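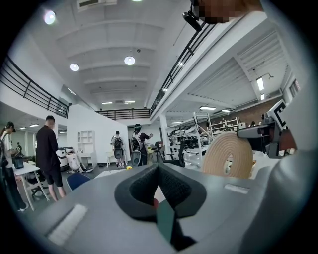
## Fixing pose jumps on the Olton hand-held gripper

You record a session, everything looks fine, and then in replay the second gripper teleports across the room and comes back as if nothing had happened. We let one of these through in July. The Nosa arm took the recorded path at face value and tried to reach a point well below its own table. The table won. Jayson Maglaya had the stop button under his thumb, so the bill came to one finger pad and some dignity.

Most of these faults come down to the square marker on the other gripper. The tracker finds it, loses it, then finds it again at an angle it doesn't believe in.

### Before you touch anything

1. Disable replay to the arm. In Marikar, set the output to `preview` and save. Closing the window does not do this, whatever the window implies.
2. Put a tag on the arm's power switch with your name on it.
3. Copy the bad session somewhere safe. You'll want to run it again later, and the cleanup script is keen.

### Find the jump

Open the session in Marikar and turn on the pose overlay. Step through the first 1000 frames by hand. If they're clean, go on to 3000 before you blame something else. You're looking for one of two things:

- **Dropout.** The overlay disappears, then comes back somewhere sensible. Annoying, usually harmless.
- **Flip.** The overlay stays on but the axes swap direction between one frame and the next. This is the one that ate our finger pad.

Flips tend to show up when the marker is turned well away from the lens, or close to the rim of the round view where the picture is stretched. Glare from the ceiling lights can do it too — Shahnaz Paul keeps a list of bad spots in the room, and it's longer than you'd like.

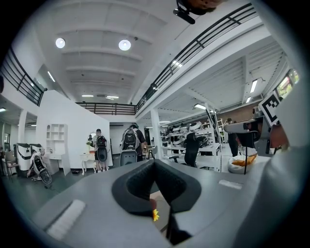 *Marker upright on the right, tilted outward. Check this angle first.*

### Fix it

1. Power down both grippers.
2. Loosen the marker bracket and seat it again. If it rocks when you press a corner, replace the bracket. Tape is a decision you will make twice.
3. Wipe the marker with a dry cloth. Reprint it if the black has gone shiny.
4. Run `dumcombe check --markers` and hold each gripper still until it reports a pose.
5. Turn each wrist slowly through its full range. Any flip means back to step 2.
6. Record three short takes and look at all of them in preview.

### Putting the arm back on

Set the jump limit before you switch the output back to `arm`. It ships turned off, for reasons the manual keeps to itself. With the limit on, a flip stops the replay and the arm holds position.

Run the first replay at the lowest speed, with the table clear and someone on the stop button. If it trips, don't raise the limit to make the message go away. We tried that, see July.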